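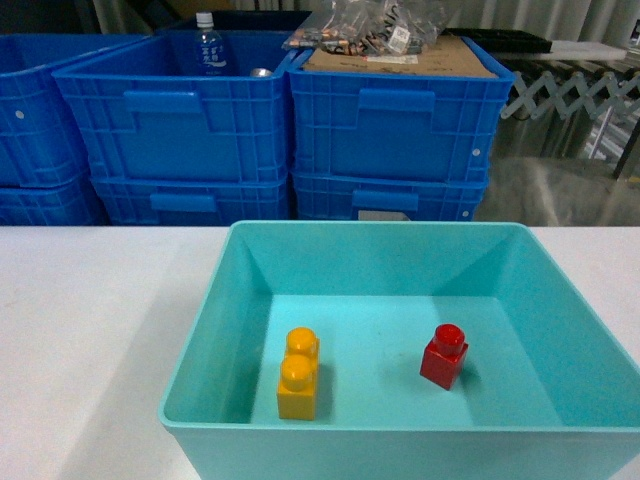 Mark the table before you touch the program

Most of the trouble I get called out for is blamed on the arm, and most of it has to do with the furniture. I have looked after the Tridley sorting cell at Semaan for a couple of years now. It picks small parts out of trays and puts them where they belong. The arm has needed very little from me in that time. The table, the trays and the fingers need me every week.

My view is that a cell like this should be set up from the floor upwards, and that the program should come last. Plenty of people do it the other way. They get the arm moving on the first morning, teach it a few good picks, and leave the table wherever it happened to be standing. It works that day. Then a cleaner leans on a corner, the tray ends up a thumb's width to the left, and somebody spends an afternoon changing numbers in the software to suit.

Kiran Saxena and I had this argument in September, when the cell started missing parts near the tray wall. He wanted to re-teach the picks. I wanted to put a square on the table first. We did the square, and the table was 11 millimetres out of place. Once it was back, the old picks were good again, and we threw away the new ones he had saved at lunch.

Kiran's side of it is fair enough. A cell that can only work when everything is exactly where it was on day one is a fragile cell, and the camera is there to cope with some movement. I agree, up to a point. The camera should deal with where the part lies in the tray. It shouldn't also have to make up for a table that has wandered, because then you have two errors in one number and no way of telling them apart.
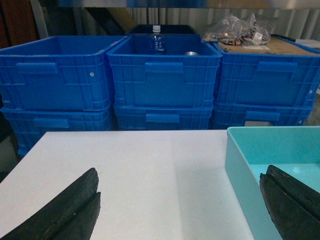

The fingers

The fingers are the bit that touches the work, and they are the bit most often left alone. Ours get looked at when something drops, which is too late. I would like them on a count. The controller already keeps one, so it is no extra effort: at every 1000 picks, stop the cell, wipe both tips, check that they meet evenly and look for lifting or splitting in the covering.

The last pair came off at 2649 picks. They could have come off sooner. The cell had been closing harder and harder to get the same hold, and that had been put down to the parts. Jihad Nasrallah swapped the pair and put the grip force back to what it was at the start. I'd add one more rule, which is to change both fingers together. One new and one old will pull a part sideways as they close, and you will see it first with anything small and smooth.

Write the pick count on the bag the old pair goes into. It costs a marker and a few seconds, and after a few changes you have a better service interval than the one in the Kotport manual.

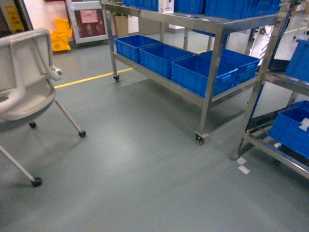

A cell doesn't stop at the edge of its table. Whatever stands beside it is part of the setup too, and I think it should be on the drawing. Nearly everything we keep nearby is on wheels. The steel cart with the blue bins has casters under it and so does the white chair, and anything on casters will be somewhere else by tomorrow. There is a yellow line on the floor, but a line only helps if people know which side of it things belong. Howard Goodall wants brakes on every cart. I would settle for a mark on the floor for each wheel and a drawing taped up at the cell.

Trindatent quoted us $193 for a set of floor stops, and the quote sat unsigned for months while we paid people to nudge things back by hand. Small costs like that get more discussion than big ones.
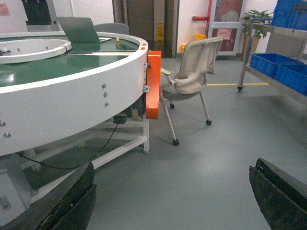
Should the people who run the cell be allowed to adjust it themselves?

They should, as long as it is the hardware they are adjusting. Anyone on shift ought to be able to square the table, seat the tray and change the fingers, and they should be shown how in their first week. Changes to taught positions are different. Those should go through one person and be written in the log, with the old value beside the new one.

Yara Harb runs the cell most mornings and she has it down to about six minutes. Tray against the stops, table square, tips wiped, one slow pick at each corner of the tray with her hand near the stop button. If a corner is off she checks the table again before she calls anyone. She has called me twice since the spring – once for a loose cable at the wrist and once for a bad tray that Elias Bataineh had already put in the scrap pile and somebody else had taken back out.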